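Filed under: Kitchen Know-How > Packets, Jars & Tins

Opening foil packets without the mess

I must have torn open hundreds of foil packets with my teeth before my mother-in-law caught me at it one August and put the kitchen scissors in my hand. Bless her, she was right! A torn packet splits down the side sooner or later, and then you've tea or lentils all along the worktop (and in the toaster, in my case).

Give the packet a good tap first so everything drops to the bottom. Then hold it upright, thumb across the front and fingers behind, and bring the tip of the scissors in by a top corner. 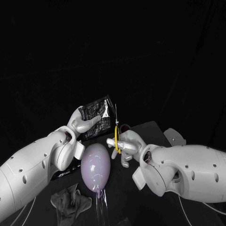
Issue 300

Snip straight across if you mean to fold the top over and peg it, or just take off the corner if you'd like a little spout for pouring. Shiny foil does slip about, so keep your snips short and your fingers well down. Pop the cut-off strip in the bin straight away, as they get everywhere.

Celeste Seixas

More from Packets, Jars & Tins
Stubborn jar lids
Pegs or clips?
What to do with half a bag of rice
Sharpening kitchen scissors at home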